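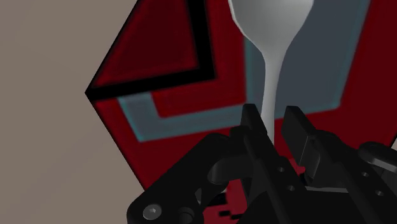

Budgeting for a gripper starts with the list of objects it has to hold, and that list should be written before any supplier is contacted. Most overspending at the Cliltley workshop came from doing it the other way round: the arm was chosen first, the gripper second, and the parts to be handled were measured last. Simulation allows the order to be corrected at low cost. A two-finger gripper closed on the stem of an upright spoon, bowl uppermost, already raises most of the points a purchase request has to cover: a narrow handle between flat plates, a wide end well clear of the fingers, and a linkage that takes up room beside the object.

The steps below assume a single arm, a single gripper and a bench cell. Larger cells need a separate plan.

Step 1. Write the object list

Enter each object on its own row. Record the width at the point of grip, the width at the widest point, the mass and the surface finish. For cutlery and hand tools, record the grip width at both ends of the handle, as stems often flare. Mark any object that must be released upright.

Do not enter "general use" as a row. It cannot be priced.

Step 2. Run the list in simulation

Load the supplier's model of the gripper, or a simplified one of the same outer size. Place each object in turn and try the grip from at least 2 directions. Note three results per object: whether the fingers reach, whether the linkage fouls the bench, and whether the camera still has a view of the part.

A simulated grip confirms reach and clearance. It is weak evidence for friction. Leave the friction column blank until a real sample has been tested, and carry the blank into the budget as a risk item (Step 5).

Step 3. Separate the costs

Use one line per item. Quotations from different firms group these differently, and totals cannot be compared until they have been split.

Gripper body
Fingers or finger blanks
Mounting plate and fixings
Cable and connector
Controller or licence
Spare fingers
Delivery and import charges
Fitting time

The mounting plate is the line most often missed. Check the hole pattern on the arm flange against the drawing for the gripper. If they differ, an adaptor has to be bought or machined, and the added height must go back into the simulation.

Fixings should be listed by size. Hex-socket screws are cheap, but a driver that cannot reach the head once the linkage is in place adds fitting time at every finger change.

Step 4. Set the ceiling

For the Drandden cell the ceiling was set at 3,000 pounds, with 2,000 assigned to the gripper body and fingers. The remainder covered the plate, cable, spares and fitting. Panagiotou quoted below the ceiling with the controller included. Noko quoted lower for the body but listed the controller and plate separately, and came out higher after the split in Step 3.

Fix the ceiling before quotations arrive and record who approved it.

Step 5. Add the risk items

Each blank or failed cell in the Step 2 table becomes a risk item with a price. Typical entries:

Friction unknown: price of one set of padded fingers.
Linkage fouls bench: price of a riser or longer fingers.
Camera view blocked: price of a second bracket.

If the risk items together exceed what is left under the ceiling, shorten the object list or choose another gripper. Do not move the cost to maintenance.

Step 6. Plan the dates

Allow 9 weeks from order to first use. Fingers made to drawing usually arrive after the body, so order blanks at the same time if the cell is needed for testing. Orders placed in November should be checked against the supplier's closing dates.

Step 7. File the request

Attach the object list, the simulation table, the split costs and the risk items. State the software version used for the simulation. Where a supplier later revises the gripper model, repeat Step 2 for the narrowest and widest objects only, and amend the table before the order is released.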